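2023-04-01

Long one at robot club and my feet hurt, but I'm in such a good mood! We have 12 sessions left before the Garkus meet in July and I finally feel like we might have something to show.

Afonso Teixeira wants our task to be tool sorting - pick up a tool, put it where it belongs, repeat. Sounds easy, right? I spent 2 hours on the grasping code and got mostly bad words out of it. Thin things are the worst (tweezers, I'm looking at you). Afonso thinks we should start with the big pliers and work down. I think he just likes the pliers.

The pink and blue blocks are for the second task, if we ever get there. I want to build a little wall with them, he wants a bridge. We'll fight about it next time.
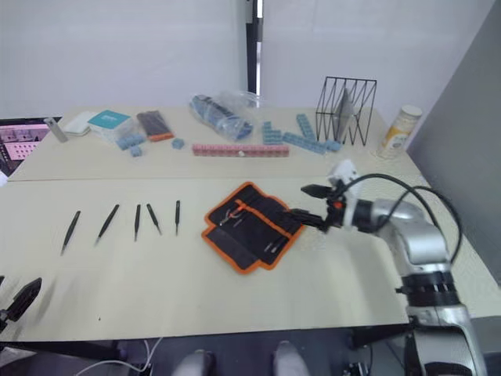 Tweezers in a row, tool roll open, gripper over the edge of it.

Must remember to bring snacks and my notebook. Bed now.

4 comments

Rirkberg: team bridge, sorry

Baptista: Go pliers first!! We had the same trouble with tweezers.

Lultedby: Is the code going up anywhere?

Rirkberg: also what snacks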